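The drawer of no return

I have been trying to sort out the big drawer in my kitchen since September, and I'm writing this with most of it tipped over the floor. 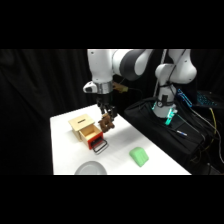
Every home I've ever lived in has had one drawer that takes whatever the others won't. Ours holds dead batteries, takeaway menus, birthday candles and 13 keys that fit no lock I own (I tried them all one wet Thursday, including the shed). My gran kept hers in the hall, and as a child I thought it was the best thing in the house. I'd have loved hers to have a bright red front on pale wood, like the little one pulled partway out of its box on this page, but it was brown and it stuck. You had to lift and tug, and then half a ball of string came out with it!

My friend Prasanna Cassim tidies other people's houses for a living, so I rang her for advice and rather hoped she'd be shocked. She wasn't. She has one too – hers is under the telly – and she empties it twice a year on to an old bedsheet. Anything she can't name goes in a jam jar, and if she hasn't gone looking for it by the next clear-out, off it goes.

I've started a jar. So far it has four plastic hooks, a very small spring and a brass thing my husband swears belongs to the boiler. The boiler man says it doesn't. I've kept it anyway, along with nine of the keys, and the candles have moved up to the shelf by the tea.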